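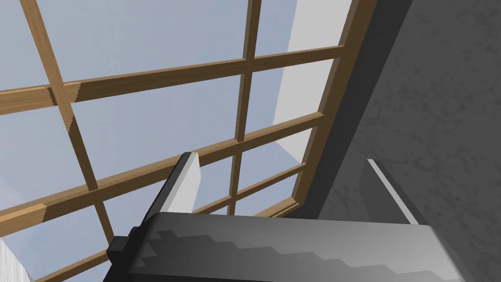

Forums > Manipulation > Data Collection > Wrist camera points at the window half the time

Last updated: 24th May

lomal_tinkerer
So I'm a few weeks into collecting demos in simulation for a kitchen task and I want a sanity check before I go any further. The wrist view keeps ending up tipped way back, so what the policy gets is window lattice, pale blue sky, the gripper fingers and a big slab of dark mottled surface down the right side. Nothing it's supposed to pick up. I've got 488 episodes so far and I'm guessing a good chunk of them have a stretch like this somewhere in the middle. Do I trim those parts out, toss the episodes, or leave them alone and train?

gearhash
Leave them. The arm has to pass through those poses to get where it's going, and if you cut them out your policy will land there at test time with no clue what to do. I did the trimming thing back in January and spent two weeks wondering why my arm froze halfway to the shelf.

pkt_wren
Gonna disagree with gearhash a little. Passing through is fine. Parking there is a problem! If your operator stops to think with the wrist tipped up, you get a long run of near-identical views with zero action, and the policy learns that seeing sky means sit still. Look at how long those stretches last before you decide anything.

lomal_tinkerer
Ok so I went and looked. Most are short, but I found one where I sat there for 180 steps. I think I was answering the door.

pkt_wren
Yeah, cut that one down. Drop the steps where the action is basically zero and keep the rest of the motion.

Briltano_fan
What are you using for the scenes? I'm on the Cordero kitchen pack, and in mine the window is just a flat blue color behind the bars, so every episode has the exact same sky. My policy got weirdly attached to it. I changed the background color and my success rate fell off a cliff.

lomal_tinkerer
Same sort of sky here, just plain pale blue through every opening. The wood is pretty nice though, you can see little notches where the bars cross. I haven't randomized any of it.

Briltano_fan
Randomize it. Sky color, wood color, the gray wall, all of it. Takes an afternoon.

gearhash
Or get more demos first. I don't think you can say much about backgrounds with 488 episodes. I didn't see anything steady until 2000, and by then half the stuff I'd been worrying about had gone away by itself.

Briltano_fan
2000 from one person driving by hand? My wrists hurt reading that. Changing a few colors is a whole lot cheaper than recording for another month.

gearhash
I didn't say by hand. I recorded almost 87 and let the Wisitz replay tool spread them over new object positions. Check the output though — mine happily saved runs where the fingers closed on air.

rajeshwari_v
Rajeshwari Venkataraman here, I look after the Lomalmont demo sets. You're all arguing about the sky and I'd like to ask about the other camera. If there's a fixed view of the counter, the wrist view can stare at the window for a while and the policy still has something to go on. If the wrist view is all there is, I'd change how you drive before I changed the data. Start the reach with the wrist lower and only tip back when you need the clearance.

lomal_tinkerer
Wrist only right now. I turned the fixed one off to save disk space, which I'm starting to regret.

rajeshwari_v
Can you re-render from the saved states? If you logged those you don't have to record a thing. Add the second camera and play everything back.

lomal_tinkerer
Oh! I do have the states. Ok, that's tonight then. I'll re-render with both cameras, trim the parked bits, and train one with plain sky and one with random colors so you two can keep fighting.

pkt_wren
Use the same seeds for both please. And post the failures too, I never get to see anybody's failures.

gearhash
Fine by me. I'm still saying more demos.

Recent in Data Collection
Replay tool saves failed grasps as good ones
How long should a demo be for drawer opening?
Depth or no depth on the wrist
Cordero kitchen pack: cabinet doors clip through the wall
Naming your episodes so you can find them later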